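Notebook - transcripts bench, March

9.40. Started on the Kulkarni appeal bundle. Court sent the bail hearing audio as one long file, no breaks, so cutting it by speaker first and matching to the written order after. Thodoris did the index last month and it mostly holds up. Two entries out of sequence, fixed both.

Bundle is 3,097 pages by the court's own stamp. Our scan comes to the same. Good.

Problem with the surety papers. Order says two sureties, 200 thousand each, but the bond form on p. 47 has only one signature and the second name typed in underneath. Could be the form was redone and the old one never pulled. Asked Ji-hoon to check with the registry at Dundow before we flag it. Don't put it in the summary yet!

Medical report: three copies, same text, differnt stamps. Keep the one with the bench's stamp as master, others go to the duplicates folder. Prosecution says in the audio that they've "gone through it", defence says they got it the same morning. Both go in the timeline with time codes, no comment from us.

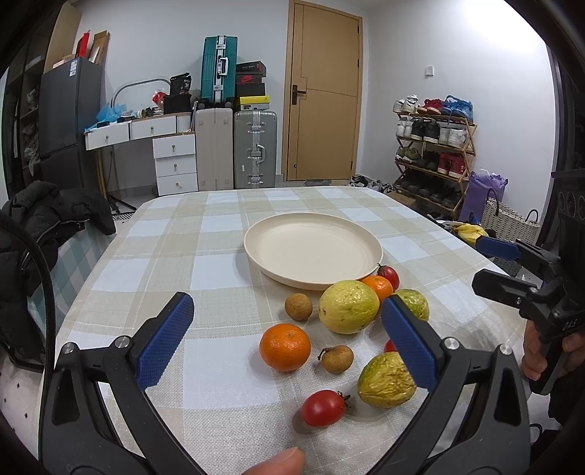 Plate on the checked cloth.

11.15. Speaker matching. The Flirnetti tool keeps merging the two defence lawyers whenever one cuts in on the other. Turned the gap setting down, better, still wrong in the long argument on travel conditions. Did that stretch by hand. Slow - most of an hour for a short bit of talk.

Passport condition: judge says it "stays with the court", written order says "with the investigating officer". Not the same thing. Listened again on the good headphones, sure of it now. Flagged yellow.

2.30. Ji-hoon rang back. Registry has a later bond form, signed by both, never scanned. They'll send a certified copy. So p. 47 stays but gets a note saying superseded, see supplement. Thodoris to add a line in the index.

Onar export failed again on the footnotes, it drops anything after a bracket. Exported as plain text and put them back in myself. Need to tell them, agian.

Left to do:
adjournment dates, check against cause list
names spelt three ways in the charge sheet, pick one
travel section, second listen by someone who isnt me
back up the audio before going home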